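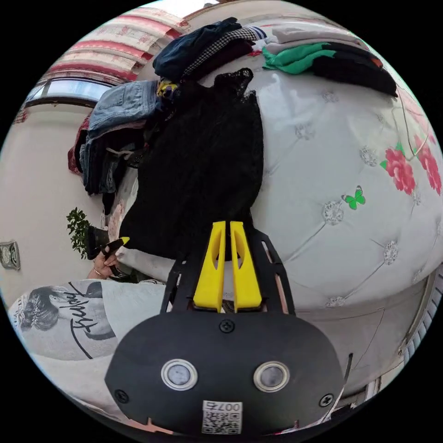
Hand-held gripper with yellow fingers at the lower hem of a black lace garment, beside folded clothing on a quilted mattress.

The Rillon guidelines are a set of working rules for recording household handling tasks with hand-held grippers. They cover the condition of the tool, the layout of the work area, the conduct of the operator and the checking of finished recordings. The guidelines were first drawn up at Siltton for laundry and bedding tasks and were later extended to kitchens and storage rooms. They are voluntary and have no certification scheme attached.

Scope

The rules apply to tools held and moved by a person, with one or more lenses fixed to the body and a pair of fingers that close on an object. Powered arms are outside the scope and are treated in a separate document, the Zacharopoulos code, from which the Rillon text borrows most of its definitions.

A "task" is one complete handling action, such as picking up a garment, folding it and putting it down. A "session" is a series of tasks carried out in one room without a change of tool. Moving to another room starts a new session, even if the same garments are used.

Tool condition

Each gripper must carry a readable label that identifies the unit and, where tools are used in pairs, the hand it belongs to. Lenses are wiped with a dry cloth before each session. Screws are checked by hand. A finger that is cracked, or that no longer meets its partner along the full tip, must be replaced. Fingers are retired after 3000 closures even if they show no wear.

Cables may not cross in front of a lens or hang low enough to catch on the work surface. Straps are tightened before recording begins and left alone until the session ends.

Work area

The guidelines ask for rooms in ordinary use. Furniture stays where it is, and daylight is allowed. Curtains may be open or closed but should not be moved during a session. Items on the floor that could trip the operator are taken away first.

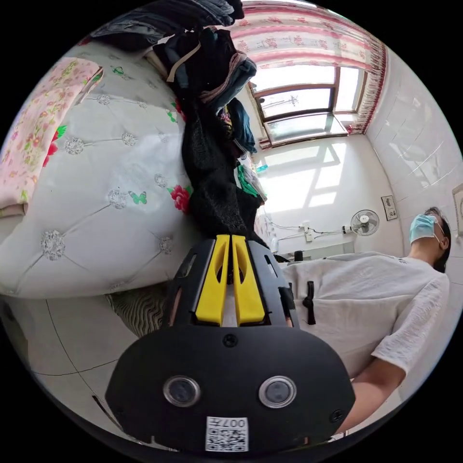
Garments should vary in weight, color and weave, and at least 15 are required for a full session. Open knits and lace are listed as a class of their own, as their holes can snag on a fingertip. The rule for this class is to close on a hem or a seam where there is one, to lift slowly, and to stop if a thread pulls. Denim and other heavy cloth may be gripped anywhere except at a rivet or zipper.

Operator conduct

Operators work for no more than 2 hours before a break. Loose sleeves are rolled or pinned. The free hand may steady an object but may not finish a task that the gripper has begun. Failed grasps are kept in the recording and marked as failures. Other people in the room must be told that recording is under way and may ask to have their part removed.

Checking

A second person goes through each session using a list of 13 points. A session that misses any point on labeling or consent is thrown out. Other faults are noted, and the session is kept with a lower grade.

Reception

The rules on tool condition have been widely copied, including in the Pluluneck handbook, which repeats them almost word for word. The section on the free hand has met with more argument. 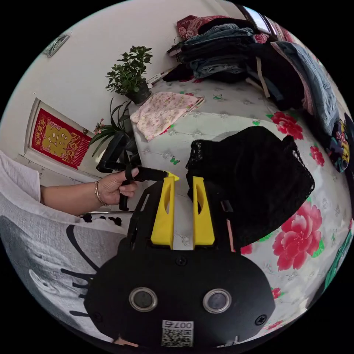 Pluluneck objected that the rule is too strict for soft goods, noting that a person folding a shirt uses both hands throughout and that a recording made under the rule "shows a way of folding that no household uses." The handbook therefore permits the free hand at any stage, provided the operator marks each use. Siltton kept the original wording but added a note in the October revision that two grippers may be used together, one in each hand, for any item wider than the operator's shoulders.

See also

Zacharopoulos code
Grasp failure
Handling of textiles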